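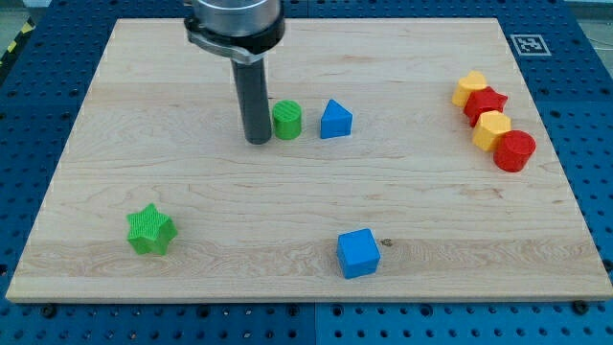 A single-rod arm over a maple board of toy blocks, on a perforated blue table.

Tabletop manipulation cell (budgeting)

A tabletop manipulation cell is a robot arm, a flat work surface and a set of small objects to practise on, bought and planned as one piece of equipment. I've written most of this entry from my own notes, with corrections from Adebayo Anozie, who did the purchasing for the Nwachukwu teaching lab and still has the receipts (in a shoebox, mind you). Prices are in Canadian dollars.

What counts as part of the cell

People argue over this one. The arm always counts. I'd also include the table, the board, the tool on the end of the arm, the blocks, any printed markers and whatever you put on the floor to keep feet out of the way. Computers usually come out of a different pot of money, so I leave them off. The Driketon planning sheet puts them in, and that's why its totals look so scary next to mine!

Table and board

A pegboard-style metal top costs more than a plain desk, and I'd still pay for it. You can bolt things down nearly anywhere, then shift them when the plan changes, and the plan always changes. Big tops can come as separate panels, so ask whether levelling them is included in the delivery price. At Nwachukwu it wasn't.

The board on top is a cheap line in the budget. Maple is my favourite: it's pale, so coloured blocks stand out nicely, and you can buy it from an ordinary lumber yard. Grain and the odd small knot don't bother me, though some groups pay extra for clear stock. Get a spare cut at the same time. Bolts and washers go under "sundries" and that line runs out before any other, every single year.

End tool

For pushing work, a plain straight rod will do the job. It has no fingers to open and close, no air line and very little to wear out. Sketomico quoted Nwachukwu $2840 for a powered two-finger gripper with its mounting kit, while the rod and clamp collar were turned up in the college shop for the price of the metal. If you think you'll want to pick things up later, put the gripper in year two and make sure the mount will take both.

Blocks and markers

Printed blocks are the fun bit. Cylinders, cubes, stars, hearts, prisms, whatever you fancy, in a few strong colours. Budget for filament and printer time, and print 3 sets, as small pieces roll under things and vanish. The fine ridges on top are fine to leave, so don't pay anyone to sand them. Square black-and-white markers cost next to nothing on paper. Stiff ones are dearer and lie flatter.

Floor space and extras

Hazard tape is cheap, but the floor inside it isn't, especially if your department charges rent by the metre. Cable covers get forgotten too. Cutell, the reseller Nwachukwu used, listed freight and setup at $1001, and it appeared on page 2 of the quote in much smaller type.

Timing

Orders placed in July tend to land before fall classes. Leave it later and you may be teaching with a bare table for a while.

See also: Pegboard tables; Planar pushing; Shop-made tooling

Last edited 2019-11-19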